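The Boots

Felista Athumani took the keys to the flat at ten past eight in the morning, and by nine she had found the boots.

They were at the back of the airing cupboard, behind the tank, wrapped in a pillowcase. Brown walking boots, a man's, size ten, with the laces tied together. There was dried mud in the treads and a bus ticket in the left one. She put them on the kitchen windowsill and went on carrying boxes up.

The letting agent was called Sawatzky and had a shop on the High Street between a bakery and a place that mended phones. She rang them at lunchtime.

"Boots," said the woman.

"Walking boots. They're good ones. I thought the last tenant might want them."

"The last tenant was a Mrs Lemieux. She was in there eighteen years."

"Do you have a number for her?"

The woman said she couldn't give it out, but she could pass on a message. Felista spelled her name twice and gave her own number. Then she ate a sandwich standing up and put the bed together. One of the bolts was missing, so she used a longer one from the tin her father had given her, and it stuck out at the side where she would catch her shin on it for as long as she lived there.

The phone rang at six.

"You've found Tom's boots," said Rhonda Lemieux.

"Are they your husband's?"

"My brother's. Where were they?"

Felista told her. There was a long breath at the other end.

"I looked in that cupboard," Rhonda said. "I had everything out of it. I thought he'd gone off in them."
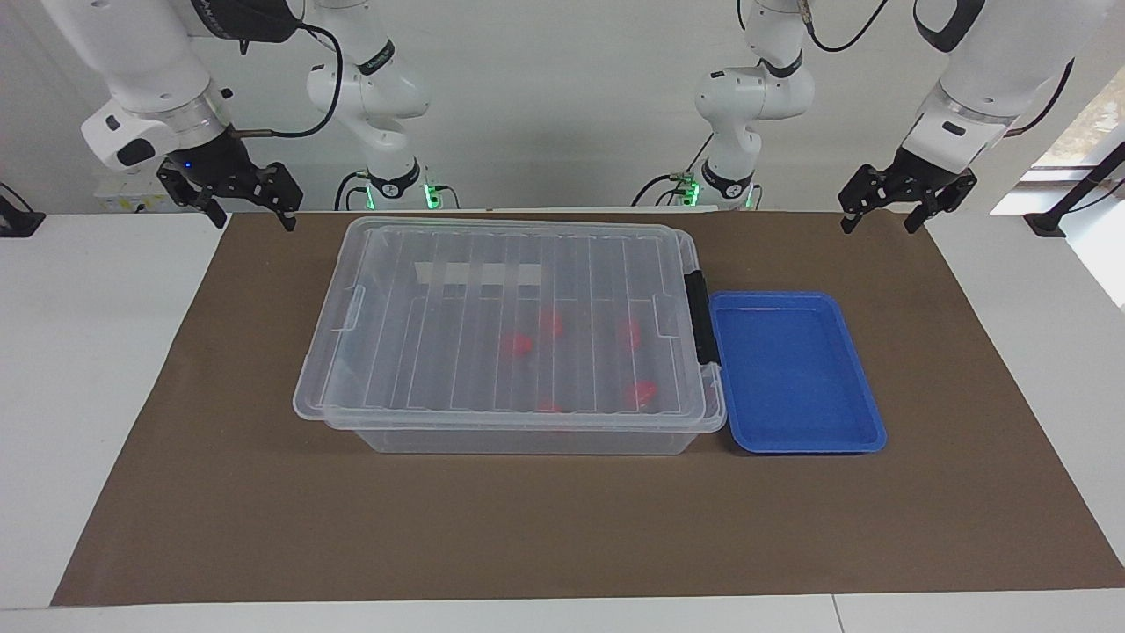 Felista waited. A lorry was reversing in the street and she pressed the phone closer to her ear.

"Did he go somewhere?" she said.

"He went to Ranano. It's up the coast, past the ferry. He stayed with me for a winter and then he went there, and he rang at Easter and said it was raining. After that he didn't ring." She stopped. "It was a long time ago. I used to tell people he'd got his boots, at least."

"There's a bus ticket in one of them."

"What does it say?"

Felista took it to the window. Most of the print had gone. She could read the fare and part of the route.

"It says 229. I can't make out the rest."

"That's the hospital bus," said Rhonda.

Neither of them said anything for a bit. Felista picked a flake of mud off the sill and held it in her palm.

"He said he was going for walks," Rhonda said. "All that winter. He'd be out three hours and come home and want his tea. I said to him, you might bring some milk back if you're walking past the shop."

"Would you like me to post them?"

"No. I'm only at Gakik Court, by the station. I'd come up but it's the stairs."

"I can bring them down."

"You'll be busy. You've just moved."

"I've done the bed," said Felista.

She put the boots back in the pillowcase, and the ticket inside an envelope so it wouldn't get creased. It was still light out. At the corner she went past the bakery, which was shut, and then past a small shop, which wasn't. She went in and bought a packet of biscuits, thought about it, and picked up a pint of milk as well.

Gakik Court was a low brick building with a bench outside. Rhonda was already on it, in her coat, a big woman with her handbag on her knees. She took the pillowcase and looked at the hem.

"That's one of mine," she said. "I wondered where that had got to."

She didn't take the boots out. She felt them through the cloth, the heels first and then the toes, and asked Felista whether the kitchen tap still dripped.

"It does, yes."

"You have to turn it past where you think," said Rhonda. "Come in. I'll put the kettle on."

96 likes | 18 comments | Share this story

Contact | © Marlene Dufour | Back to top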